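The Dingate Ferry

The ferry to Skulness left at ten past the hour unless the skipper was eating, in which case it left when he was done. My wife and I had been told this by the woman at the ticket window, who slid our tickets under the glass and then slid them back again so she could stamp them.

"Round trip?" she said.

"Do people go one way?"

"Some do," she said, and stamped them hard.

We had come for the house. My great-aunt had left it to me in a will that ran to 22 pages, most of them concerning a piano. The house got two lines. It was described as "sound," a word that in my family has been applied to several marriages and one boat.

It was a Sunday and the only other passengers were a man with a roll of carpet and a teenager who seemed to be guarding a cake. The man with the carpet asked if we were the people for the Kincaid house. I said I hadn't known it was called that. He looked at the carpet for a while.

"It's not called that to anyone's face," he said.

My wife asked what it was called to its face, and he said it didn't come up.

The crossing took most of an hour. I had expected to feel something as the island came into view, some tug of blood, but what I felt was the coffee from the terminal. Skulness had a pier, a store, a church with a blue door, and a road that went up the hill and gave the impression of regretting it. The sign on the pier said POPULATION 962. Someone had painted over an older number, and you could still read it underneath if you stood to one side: 1,016.

"Where did they all go?" my wife said.

"Round trip," said the teenager, and carried the cake ashore.

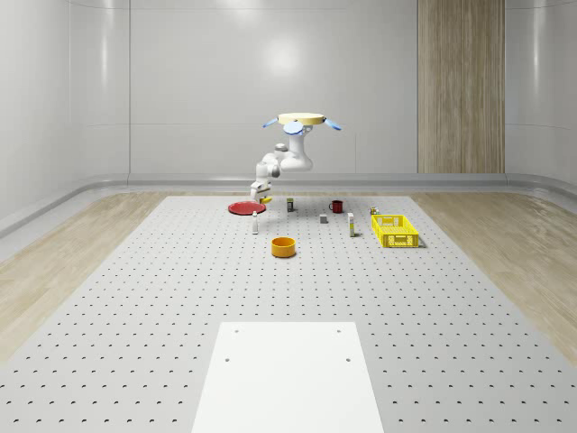

The key was at the store, in a coffee can with nine or ten other keys, none of them labeled. The owner told me to take the can up and bring back whatever didn't fit. I asked if that wasn't a little risky, handing a stranger the keys to half the island. She said those houses weren't locked. The keys were just where the keys were kept.

My great-aunt's house wasn't locked either. It was, however, occupied. A man and a woman in their seventies were sitting in the kitchen with a pot of tea, and they stood up when we came in, the way you do for a doctor.

"You'll be the nephew," the woman said. "We're from next door. We've been keeping it warm."

"Since when?" I said. My great-aunt had died in January.

They looked at each other.

"Well, ours has the draft," said the man.

It came out over the second pot that they had been keeping it warm for eleven years. My great-aunt hadn't minded. She had moved into the front room with the piano and they'd had the back, and on Saturdays everyone met in the hall. She had never mentioned them in her letters, but then she had never mentioned the hall, or Saturdays, or much of anything besides the piano, an Otura upright that she believed was worth a fortune and that had, we now saw, no strings in it. There were jars in it. Plum, mostly.

"She played it every night," the woman said. "Lovely hands."

I had come with a speech. It was about market conditions and the difficulty of managing a property from a distance, and I had practiced it in the car. I got as far as "market" and the man cut me a slice of bread. My wife, who had not wanted a house on an island, who had said so at length on the highway between two gas stations, was asking where they got their firewood.

We made the last ferry. I returned the coffee can, all keys present, and the owner asked if I'd found the one that fit. I told her I hadn't tried any of them.

"No," she said. "Your aunt never did either."

I had two jars of the plum in my coat and they knocked together all the way down to the pier. The skipper was eating. My wife sat down on a bollard to wait and said that if we ever did take the front room — she wasn't saying we would — the wallpaper would have to go.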